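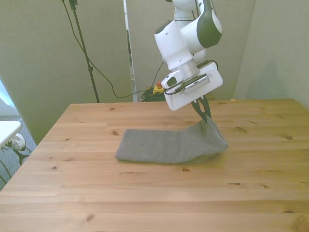

Vodis towel in grey, on a pine table.

Vodis Towel — Grey
Item no. 2418
Sold by Griltach

The Vodis is a plain towel for the kitchen, the bathroom or the gym bag. It has a textured surface and comes in one colour, a mid grey that can look a little blue depending on the light. There is no printed pattern and no logo on the face.

It folds flat into a rough rectangle and stacks well on an open shelf. The cloth is soft enough to bunch up in one hand, so it can be used for drying dishes as well as for drying yourself.
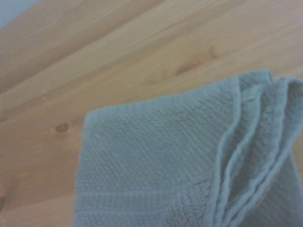
Wash before first use, at 40 degrees or below, with similar colours. Leave out fabric softener, as it makes the towel slower to take up water. Tumble dry on low or hang up. A loop that has been pulled can be trimmed with scissors — do not tug at it.

Pack sizes
Single
Pack of 4
Pack of 12

The pack of 12 is sent in one carton and cannot be split. Single towels and packs of 4 can be mixed with other items in the Landeg range, including the Liltard bath mat.

Delivery and returns
Orders are sent out on working days. Unwashed towels can be returned in their wrapping for a refund or an exchange. We cannot take back towels that have been washed or used, unless there is a fault.

The white version of this towel is no longer made. Remaining stock is listed under Clearance — the grey will stay in the range.

Page updated January 2019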